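Who Teaches the Robot to Pick Up a Basket?

When I was nine, I wanted to work with robots. I pictured a metal guy with blinking eyes who would follow me around and carry my backpack. Now I'm a grown-up, I really do work with robots, and I still carry my own backpack.

I work at a company called Endine. We help robots learn to do everyday chores, like picking things up and putting them where they belong. That sounds easy, right? You did it this morning with your toothbrush! But a robot has no idea how hard to squeeze a toothbrush, or where to grab it, or when to let go. Somebody has to show it. That's the kind of work I do, and I want to tell you how it changed things at a warehouse called Siriwardena, where our first robot, Onanero, went to work last June.

First, the showing part. We hold a gripper, a sort of robot hand with a handle, and do the chore ourselves. The camera on it records everything. Later, a computer studies those recordings and looks for patterns, a bit like you watching your cousin tie a knot again and again until you get it.

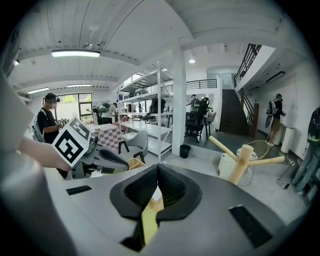
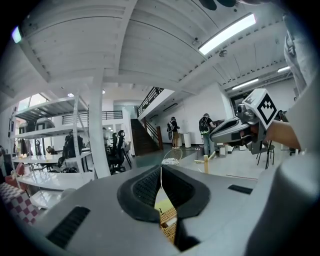 Siriwardena packs gift baskets, and before Onanero came, people did every bit of it by hand. On a busy day they packed 574 of them! Asanka Mollah was one of the packers. He told me his back hurt by lunchtime from bending down and lifting, all day long. So we had to teach Onanero to pick things up gently, and that starts with a person holding a gripper. See the white cube on top, with the blocky black-and-white pattern? A computer can find a pattern like that in a video very easily, and it helps work out where the gripper is and which way it's tilted. Pretty clever for a square.

It took us 260 practice recordings before Onanero could lift a jar without knocking over the one next to it. (We used plastic jars. I'm glad we did.)

So what happened to the people? Kids always ask me this, and it's a good question. When Onanero rolled in, Asanka was worried. Would he still have a job? His boss, Shiuli Ekanayake, sat down with the packers and talked it over. Onanero does the heavy lifting now, and Asanka runs the station. He checks the baskets, fixes crooked bows and presses the stop button if something looks wrong. He had 3 weeks of lessons to learn all that — and he says the first one gave him a headache.

Some things got harder, too. The robot is noisy, so chatting while you work isn't as easy as it was. And 2 of the packers didn't like the new jobs much. They moved over to the delivery team, where they get to be outside. At other workplaces, people do lose their jobs when machines come in, and that's a real problem that grown-ups are still arguing about.

Onanero still can't tie a bow, by the way. We've tried. Ribbon is floppy and slides all over the place, so Asanka does every single one himself, and he's fast!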